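The Irnik Correction

1. Intake

The clock arrived at the Hundthorpe workshop on a Saturday, in a crate marked for the wrong building. Sabina Vaněk signed for it anyway. The paperwork gave the maker as Urrego, the movement as eight-day, and the fault as "gains." No rate was stated. She hung it on the test wall, set it against the radio signal at 9:40 a.m., and started a sheet.

By Monday it had gained four seconds. By Tuesday it had gained four more. A clock that gains at a steady rate has no fault. It needs the rating nut turned down, which takes under a minute. She wrote this on the sheet and did not turn the nut.

The owner was listed as J. Carhuamaca, with an address on the Irnik road. Under "previous repairs" he had written: my father, every August.

2. Examination

She took the movement out of the case on Wednesday. The plates were clean. The pivots had been polished by someone with patience and poor light, and the bushings on the strike side had been replaced at least twice. On the inside of the back plate, where a repairer normally scratches a date, there was a column of figures. The first was 1,664. Each figure below it was smaller than the last. The final entry was 40.

Vaněk copied the column into her notebook. She tried it as seconds, as beats, and as days between services. Seconds gave nothing. Beats gave a pendulum too short for the case. As days, the intervals closed up toward the bottom, and a man who claimed to service a clock every August had been opening it every six weeks.

She telephoned the number on the form.

"He said it was every August," Jairo Carhuamaca said. "I was away. I took his word."

"When did he stop?"

"In the spring. He couldn't manage the screws."

She asked whether his father had ever complained about the rate. There was a pause on the line, and a door closing.

"He said it was slow. He always said it was slow. We used to check it for him and it was never slow." 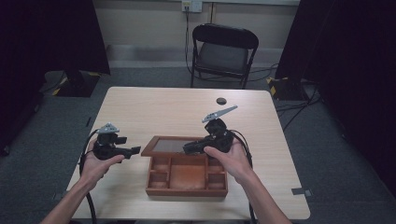 3. Adjustment

The rating nut on an Urrego has 40 divisions. One full turn changes the rate by about a minute a day. Vaněk found the nut two divisions above the factory mark, and above that a bright band on the thread where it had traveled up and back many times.

She could reconstruct most of it. The father had heard the clock as slow and raised the bob. The son, home on a visit, had checked it, found it fast, and lowered the bob again. Neither had told the other. The father then opened the movement to look for the drag that was not there, cleaned it, oiled it, and noted the interval.

She cleaned nothing. She fitted one new suspension spring, from the Drukwood stock, and billed for it.

4. Return

Carhuamaca came for the clock himself. He read the sheet through to the end, then turned it over.

"You left it gaining," he said.

"Four seconds a day. It can be set right in a minute, if you want it set right."

He looked at the nut for a while. Then he asked for the loan of a box to carry the pendulum in, and she found him one.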